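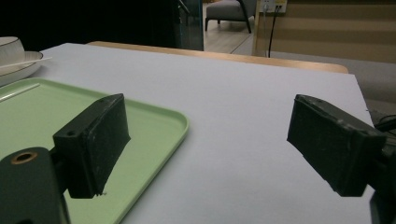 Last changed 8 June 2020

Table setting

Table setting, also called laying the table, is the arrangement of dishes, utensils and linen for the people eating a meal. The word covers both the act of laying out the pieces and the group of pieces given to one diner, which is also known as a place setting or a cover. Customs differ by region, by the food served and by the formality of the meal.

History

In much of medieval Europe, diners brought their own knives and shared cups and bowls with their neighbours. Slices of stale bread called trenchers served as plates and were later replaced by wood, pewter and glazed earthenware. The fork came into general use at different times in different countries, reaching Italian tables well before English ones.

Until the 19th century, formal meals in western Europe were commonly served with many dishes placed on the table together, a practice known as service à la française. It gave way to service à la russe, in which courses are brought out one after another. The change favoured individual settings with separate utensils for each course.

East Asian settings
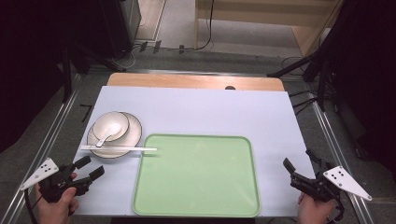

Chopsticks originated in China and spread to Korea, Japan and Vietnam. In Japan they are usually laid parallel to the edge of the table nearest the diner, with the tips pointing left. In China and Korea they are more often placed upright to the right of the bowl. Korean settings pair them with a long-handled spoon, used for rice and soup, and the two together are called sujeo.

Rice is served on the left and soup on the right in a traditional Japanese meal. Side dishes go behind them. Colour and glaze may be chosen to suit the season, and the pieces need not match.

Western settings

Forks are generally laid to the left of the plate, with knives and spoons to the right. Knife blades face the plate. Utensils are ordered so that those needed first lie farthest out.

Trays

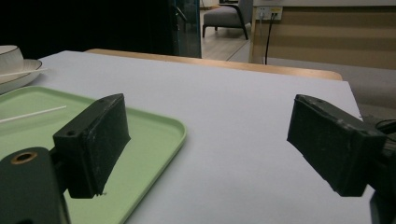 Meals in hospitals, aircraft and school cafeterias are often set on a tray, which holds a whole cover and can be carried in one trip. Raised rims help to contain spills. In his survey of institutional dining at Fallton, Valdir Trindade recorded 81 tray layouts, most of them keeping the main dish at the centre and the drink at the upper right.

See also

Cutlery
Tableware
Place mat
Etiquette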